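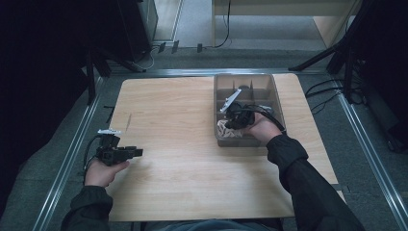
Both hands over the table, black jacket

Posted by pitrail_deb, Mar 5, 2025

So the Kandton Playhouse has announced its fall musical and it's Cirka again. The press note calls it "newly reimagined," which is the same phrase they used for the last one, and that turned out to be the old staging with a different curtain. Top price is going up to $60. Has anyone seen this new version on the road? I'd like to hear from a person who paid for the seat.

ottoman_row_f:
Saw it in September. They cut the harbor number and moved the wedding to the end of act one. The wedding is better there. The harbor number was the only tune I ever went home humming, so I call that a loss overall.

pitrail_deb:
They cut the harbor number?? The whole second act quotes it. What does the clarinet play under the letter scene now?

ottoman_row_f:
The same thing it always played. You just haven't heard it before, so it means nothing.

lowbrass_61:
I'll disagree a bit. The harbor number was seven minutes of people carrying crates. I played it in the pit for 39 performances and the audience coughed through every one of them. Good tune, bad scene.

pitrail_deb:
Then fix the scene. You don't throw out the tune because the choreography had crates in it.

jeketti_fan:
Some of you would complain about anything. The company doing this is Jeketti and their Koval two years ago was the best thing I've seen in that building. Real voices, hardly any amplification. I'm giving them the benefit of the doubt.

ottoman_row_f:
Koval was good. Koval also had 14 players. Read the small print on the Cirka page – "orchestral tracks with live ensemble." How many live?

jeketti_fan:
It doesn't say.

ottoman_row_f:
Right.

lowbrass_61:
When I saw it there were five, and two of those were keyboards. I'm not neutral here, obviously, I used to get paid for this show. But you can hear it in the overture. The strings don't breathe with the conductor.

mezz_left:
Most people in the mezzanine can't tell and don't care. The old Kandton Grand had 3,946 seats and you couldn't hear a live oboe from the back of it anyway. The Playhouse has 761. At that size I think tracks are a strange choice, but I'd sooner have tracks and a decent cast than the reverse.

pitrail_deb:
Why do we have to pick? At 761 seats and those prices I'd expect both.

mezz_left:
Do the math on a three-week run with a cast that size and get back to me.

pitrail_deb:
I would if they published any numbers. "Newly reimagined" is all we get.

jeketti_fan:
The woman who sang the lead in Koval is supposed to be in it, according to the box office.

ottoman_row_f:
The box office also told me there was no bad view in row F. There is a pillar in row F.

lowbrass_61:
Balcony center, front row, if you go. Cheaper, and you can see into the pit and count for yourself.

pitrail_deb:
OK, balcony it is, one ticket, first week. If the letter scene still works without the harbor tune I'll come back and say so. I don't expect to.

jeketti_fan:
I've booked the Saturday matinee. Will report on the wedding.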